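Hands On With the Brako Starter Bundle

May 15, 2023

A lot of you wrote in after the April newsletter asking whether I'd gotten my hands on the Brako starter bundle yet. I have! It showed up three weeks ago, I've been playing with it most evenings, and I finally have opinions.

Quick refresher if you're new to the list. Brako is the pick-and-place package that Sikora sells to small shops, school labs and anybody else who already owns a collaborative arm and doesn't know what to do with it next. You don't get an arm in the box. You get the software, a license for one station, a calibration kit, a printed workbook and a year of support. You bring your own arm, gripper and camera, and Brako is supposed to tie them all together so you can be sorting stuff into bins by dinnertime.

Was I sorting stuff into bins by dinnertime? No. I was sorting stuff into bins by dinnertime the next day, and I'm okay with that.

Setup first. The installer is fine. It found my arm on the network right away, found the gripper once I'd picked the correct model from a very long menu, and then sat there asking for a camera that was plugged in the whole time. The fix is on page 30 of the workbook, in a gray box I had skipped (you have to start the camera service before you open Brako, and then never touch it again). Put that on page one, please, Sikora.

Calibration is where I started to like the thing. You tape down the printed target, jog the arm to the spots it asks for, and press the big button each time. It talks you through the whole routine in normal words. I've done this with other packages and ended up with a notebook full of numbers and a bad mood. With Brako I drank a coffee and it was finished before the cup was.

Now the fun part, teaching it a job. You can drag blocks around on the screen, or you can guide the arm by hand and let Brako record where you went. I used hand guiding for nearly everything. The drop-off points are really forgiving, because you can draw a zone over the bin and let the software choose a spot inside it. Pickups need more care. Boxes and blocks went great from the start. Soft things, like little plush toys and folded cloth, took me several evenings of fiddling with the grip height and how far the fingers close, and I still wouldn't leave it alone with a pile of them.

I ran my usual bench test, which is 100 pickups of mixed small items with nobody helping. I'm not going to turn that into a score, my bench isn't your bench, but I will say that the misses were almost all soft items lying flat. When Brako misses, it knows it missed. It backs up, looks again and has another go, and you can tell it how many tries it gets before it calls you over. I love that. My old setup would happily carry a handful of air to the bin and report a job well done.

Things that bugged me. The approach speed setting is buried three menus down and goes back to the default every time you save a new job. The "clear bin rim" option, which lifts the gripper higher before it swings over the edge of a container, is off out of the box, and I'd turn it on before you do anything else. And the log files are huge! Mine hit 3000 lines in one evening, and nearly all of it was the camera saying hello.

On price, the bundle is $977 for the single station. There's an add-on called Cirkolitz that handles scheduling across several stations, and I haven't tried it, so I can't tell you if it's worth the extra. If you're running one arm you can skip it. The other name people keep asking me about is Cinitell, which does much the same work as Brako and comes with nicer reports. I used it for a while last year. Its hand guiding felt stiff to me and I gave up on the manual, but if you have a boss who likes charts, go look at it.

So would I buy Brako with my own money? I did, so I guess that's a yes. If your parts are firm and your bench stays put, I think you'll be happy with it pretty fast. If you mostly handle floppy things, ask Sikora for the trial license first and spend a weekend on it. The trial is the full program and it only stops you from saving more than one job.

Next issue I want to get into fingertip pads, so if you've got a favorite kind, write and tell me what you use it on.

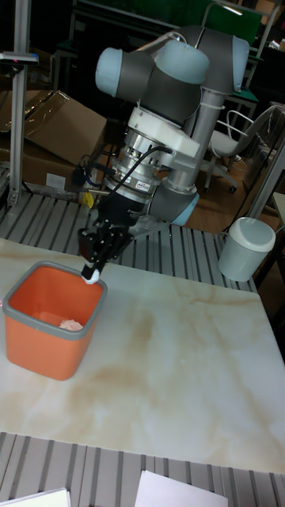 One subscriber wrote back that the speed setting stays put if you save it in the station profile and leave the job alone, and that the same trick works for the rim clearance.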